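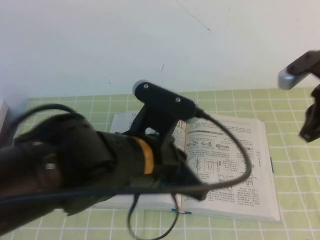

Hadton, 4 September 2021

**Notes from the Reading Table**

Well, friends, summer is nearly packed away, and I can't remember one in which so many books changed hands in this town. If you've been away, or if you simply skipped our August mailing (I forgive you, it was far too long), let me catch you up on the summer reading drive, the sale, and the rather ambitious thing we've all agreed to try this winter.

The drive first. We had hoped for a thousand finished books between Hadton and Warham, and the final figure, once the last cards came in from the Warham side, was 1,307. Of those, 703 were read by people under sixteen, so the grown-ups among us have some explaining to do! I did my part, but slowly. I spent most of July inside one very long novel about a family of salt merchants, and I enjoyed every page of it, and it still only counted as one book. My grandson read eleven in the same stretch and was kind enough not to mention it more than twice a day.

Then the book sale, which went ahead in the hall on Berchtold Street in spite of the rain. We filled the long tables and then kept finding more cartons under the stage, including a whole run of old gardening annuals that went to a gentleman from Warham before we'd even put a price on them. Cookbooks sold best, as they always do. Travel guides sold worst, which I suppose is no surprise after the year and a half we've had, although I did take home a guide to the Portuguese coast and have been planning a trip I may or may not ever make. If you left a green umbrella by the coat hooks, it is at my house and quite safe.

Now for the winter. At our last meeting Driss Radwan asked whether we might try reading aloud again, the way the group did when it first started, before most of us had joined. He'd grown up with it. His father read to the whole family after supper, a chapter a night, with the younger ones falling asleep on the rug and having to be told the next day what they'd missed. A few people were unsure (Will we be bored? Will somebody do voices?), but by the time the coffee was gone we'd talked ourselves into it, and I must say I'm looking forward to it more than anything we've planned in years.

So we'll begin in October with a collection of short stories, each one short enough to be read in an evening with time left over to talk. There are 5 readers signed up so far, and we'd be glad of more. You needn't be an actor. If you've ever read a bedtime story to a child who kept asking for one more page, you're more than qualified. Mohcine Ramadan has offered to go first, and he has picked a story about a lighthouse keeper's dog that made me cry on the bus, so do bring a handkerchief.

A few bits of advice for anyone thinking of taking a turn, gathered from those of us who've done it before:

- Read the story through once on your own, out loud, with the door shut. Your tongue will find the hard names before your audience does.
- Go slower than feels natural, and then a little slower than that.
- Keep a glass of water near you, but well away from the book.
- If you lose your place, stop and find it. We're all friends and we'll wait.

For those who'd prefer to follow along in print, the shop at Vivari will order copies and hold them under the group's name. They usually take a week or so to arrive, and there is a large-print edition, which I've asked for myself, as my eyes are not what they were when I could read street signs from the back seat of my mother's car.

I also wanted to say something about marking books, as it came up at the sale and got surprisingly heated. One camp feels that a pencil should never touch a page. The other (my camp, I'll confess) loves nothing better than opening a secondhand book and finding a stranger's notes in the margin. I have a volume of poems in which somebody wrote "yes, but not in winter" next to a line about love, and I've wondered about that person for twenty years. We didn't settle it. We did agree that library books are to be left alone, and I'd ask everyone to please honor that, particularly whoever has been correcting the commas in the mystery section.

The sale money will go toward new shelves for the children's corner, where the old ones have begun to lean. We have almost 100 picture books waiting in boxes for a proper home, many in lovely condition, and I'd dearly like to see them out before the first cold weekend. If you're handy with a drill and have a free morning, please call me or leave a note at the desk.

Our next meeting is at the usual time, in the smaller room upstairs. We'll be choosing the order of the stories and drinking up the last of the plum cordial. Bring whatever you're reading now, even if you're only three pages in and don't like it yet.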